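Section 3: First grip check

Okay, you've got the Nolik gripper charged and the jaws screwed on, so let's grab something! I wrote this part for new Wamus club members, and I still follow it myself after a long break.

1. Clear a bit of floor before you pick the tool up. It's wider than you think, and I've clipped plenty of bench corners with mine.

2. Switch on and wait 22 seconds for the jaws to settle. Keep your fingers out while they do.

3. Cut a paper strip 110 mm long. Crumpled is fine - I like crumpled better, it stands up by itself.

4. Hold the tool level and set the strip upright in the V, between the two mesh pads.

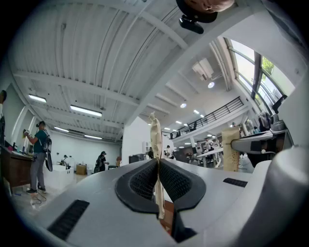
Fig. 3 - Paper strip upright between the pads, club hall.

5. Close the jaws slowly with the trigger. Stop as soon as the paper quits sliding.

6. Tilt left, then right, and hold each tilt for a slow breath. Do the whole thing three times.

Note: if the strip keeps dropping, wipe the pads with a dry cloth and go back to step 4. Still dropping? Swap in the spare pads from the Hosto box (Section 5 has the screw sizes).

CAUTION: Don't cover the black vent slots with your hand or sleeve. I did that in April and spent nearly an hour waiting for the thing to restart.

When all your tilts hold, write your initials on the check sheet and go on to Section 4.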